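The bell that came back to Nistitz

In April the small town of Nistitz received again a bell which it had lost 187 years ago. It weighs 310 kilograms and it hangs now in a low wooden frame beside the old customs house, where everybody can touch it.

The bell was cast for the river ferry. When fog lay on the water, the ferryman's family rang it until the boat had reached the bank. After the flood which destroyed the landing place, it was sold to a merchant called Mikkelsen, and later it served at a farm in Jotimgate to call the workers for dinner.

Ye-seo Gil, a historian who moved to the town for her doctoral work, found the sale in a parish account book. The price was written there, and also the two words on the rim of the bell, "Come slowly". With these words she could recognise it.

The farm's owners agreed to give the bell back without payment. The town had only to find the money for the transport, and 681 people signed the letter of thanks.

Not all are content. Some older residents would prefer to see it in the church tower, and the council will speak again of this matter after the summer.

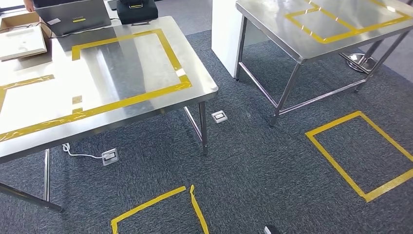
Until then the bell is rung once each evening, at six o'clock, by a pupil from the local school.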